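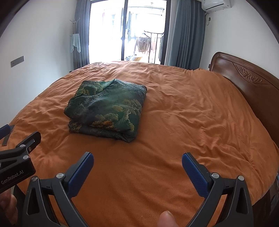

Diagnosing uneven finger closure on a hand-held gripper

14 comments | Share | Save

Search guides Search

This guide covers one fault: the two fingers of a hand-held parallel-linkage gripper no longer close at the same rate, and the recorded opening width drifts away from the real one. It was written after a batch of garment-folding recordings at our Luvdale site had to be thrown out. The batch held 2,066 episodes, of which 106 were unusable. The faulty ones all came from the left-hand unit of one pair.

The steps assume a two-finger tool with pivoting, cut-out fingers, screw-fixed pivots and replaceable grip pads, used in pairs by one operator. You will need a screwdriver that fits the pivot heads properly, a steel rule, a feeler gauge, low-strength threadlocker and a marker pen. Allow an hour for a pair.

How the fault shows itself

The first sign is in the data. Plot the opening width for a whole episode and look at the closed portions. A healthy unit returns to the same value each time it closes on nothing. A faulty one returns to a value that creeps, usually upwards, and then jumps back when the operator opens the fingers fully.

The second sign is in the cloth. Thin, slippery fabric is the worst case. A folded silky garment on a soft duvet gives very little resistance, so the finger that arrives first pushes the bundle sideways before the other one meets it. The top layer is then picked up at an angle, or the pads close on the bedding as well as the garment. Operators correct for this without noticing, by rolling the wrist. The episode looks acceptable on playback and the policy trained on it learns the wrist roll.

We missed it for three sessions for exactly that reason. Towels and heavier cottons went through without trouble on the same unit.

Before you start

Stop recording and disconnect power. The linkage has pinch points inside the cut-outs, and the thumb rests close to them. Do not adjust a pivot while the tool is live, even if the motor is disabled in software. One of our operators had a fingertip nipped in February while doing this. The skin was not broken, but the rule has been written into the site sheet since then.

Work on a hard table. A mattress lets the tool tilt and you will measure the tilt.

Step 1: Check the pads

Open the fingers fully and look at both grip pads. The ridges should run cleanly across the whole gripping face. Press each pad with a thumb and try to slide it. Any movement means that the pad is lifting from its seat, and a lifted pad can imitate a linkage fault.

Replace pads in pairs. A new pad opposite a worn one will shift the contact point off centre.

Step 2: Mark the pivots

Draw a short line with the marker across each pivot screw head and on to the finger beside it. Cycle the trigger 12 times through its full travel. If any line no longer meets, that screw is turning with the joint and its threadlocker has failed.

On our unit it was the middle screw on the left finger. It had backed out by less than a quarter of a turn, which was enough.

Step 3: Measure the play

Close the fingers until the pads just touch. Slide the feeler gauge in at the tip, then at the heel of the pads. The two readings should match. Next, hold the body still and push each fingertip sideways. Note which one moves further.

If both move by the same amount, the wear is probably in the shared drive and not in the pivots. Stop here and return the unit.

Step 4: Refit the loose screw

Remove the screw fully. Clean the old threadlocker off the thread with a dry cloth. Apply one small drop of fresh compound, refit, and tighten until the side play disappears – then check that the finger still swings freely. An overtightened pivot produces the same uneven closure with the lag on the other side. Adelmo Parisi found this out on the second Wandari unit and had to do the job twice.

Leave the compound to cure for the time given on its label.

Step 5: Recalibrate the width

Record the fully open and fully closed positions again. Place the rule between the pads at two intermediate widths and compare them with the reported values. Save the new calibration under the unit's own label. Ours had been saved under the pair, so the left unit's figures were applied to the right one after a swap at Grirbridge.

Step 6: Run a cloth test

Fold a thin garment into a rough rectangle, place it on bedding and pick up the top layer with each unit in turn. Keep the wrist straight. The layer should rise evenly between the pads. Repeat with the loose edge facing the tool, then facing away.

What to do with the recordings

Find the last episode where the closed value was stable. Flag everything from that unit after it and review the closed portions individually. Do not rescale the width in software. We tried this on the Yilma subset and the error was not constant within a single episode, so the correction made some grasps worse.

The marker lines stay on. Operators now check them at the start of each session and enter the result in the log.

Last revised 24th October

Shared 37 times | 14 comments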